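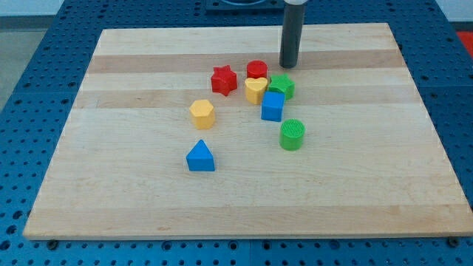 积木和那块枫木板，放在蓝色的孔板台面上。

2023年3月17日

早上起来先把窗户开了一会儿。昨晚熬了一锅鱼汤，屋里味道没散干净。吃了两片面包，把剩下的咖啡喝完，然后下楼。

板子二月就拼好了，一直靠墙放着。枫木条是从Kedden买的边角料，一捆40块钱，颜色深浅不一样，当时挑的时候没太在意，胶干了以后才看出来有几条明显偏黄。后来也习惯了，觉得这样比一整块白的耐看。原来打算当砧板用，厨房里已经有一块，就留下来摆东西了。砂纸一直磨到600目，手摸上去很滑，油还没上。Primo说用核桃油，Greer说用矿物油，两个人为这个在饭桌上讲了半天，我两种都没买。

积木是Evie搬家的时候给的，装在一个饼干盒里。她家孩子上学了，不玩这个了。本来应该是一套形状盒，盒子坏了，盖子也找不到，只剩下积木。她说扔了可惜，问我要不要，我说要。Iason家的小孩下个月满2岁，正好是喜欢把东西往洞里塞的年纪。我想给这些积木重新做一个盒子，木头的，盖子上照着形状开孔。

昨天晚上用洗洁精泡过，缝里的灰拿旧牙刷刷了一遍，摊在毛巾上过夜。今天上午拿下来，放到枫木板上看。红的、黄的、绿的、蓝的都有，星形、心形、圆柱、方块。放在浅色木头上颜色显得很正，比在饼干盒里好看多了。红色的星和绿色的星我本来以为大小一样，拿卡尺量了才知道差一点点，不知道是不是两套混在一起的。如果是，孔就得按大的那个开，小的塞进去会松一点，小孩应该不在乎。

先画纸样。圆柱和方块最容易，描一圈就行。星形的五个角都是圆的，描了三次才像样，铅笔总往外滑。心形下面那个尖也不好办，钢丝锯转不过来，可能要先钻一个小孔再往两边锯。每个孔比积木放大一点，放多少还没定，先在废料上试。

中午Märta来电话，问周末去不去Wilis那边吃饭。我说看情况。她又问我在忙什么，我说在做一个玩具盒子，她说她小时候那套积木是她爷爷做的，全是木头的，没上漆，后来被狗咬了好几个。说了十来分钟，锅里的面煮过头了，将就吃了。

下午去了一趟Schnyder，想买一小块薄板做盖子。椴木的没有货，桦木的有，但是最小的那张也太大，做一个盖子要剩一大半。店里的人说可以帮忙裁，裁好的那块放在后面，要等。我等了二十分钟，顺便看了合页，铜的太贵，最后没买合页，盖子打算做成抽拉的，两边开槽。板子加一管木工胶，一共317。回来路上有点堵，过桥那段走得很慢。

到家快五点，天还亮。在废料上试锯了一个圆孔和一个方孔。圆孔用开孔器，一下就好，边上有点毛，砂纸卷在笔杆上磨两下就平了。方孔四个角不太直，得用锉刀修。圆柱放进去有点紧，明天再磨掉一点。心形今天没敢动。

盒子本身不想做太大，小孩自己要能抱得动。四边用对接，里面加木条，胶粘，不用钉子。外面上不上颜色没想好。Greer说Wostley有一种木蜡油，小孩用的东西也可以涂，要问一下价钱。

晚饭是剩的鱼汤加了豆腐。Iason发消息问要不要带什么来，我没跟他提盒子的事，只说带点橙子。饭后把纸样剪下来，用夹子夹好，放在抽屉第二层，和卡尺一起。积木收回饼干盒里。

明天要做的：星形的孔，磨圆孔，给Märta回话，买灯泡（楼梯那个又不亮了）。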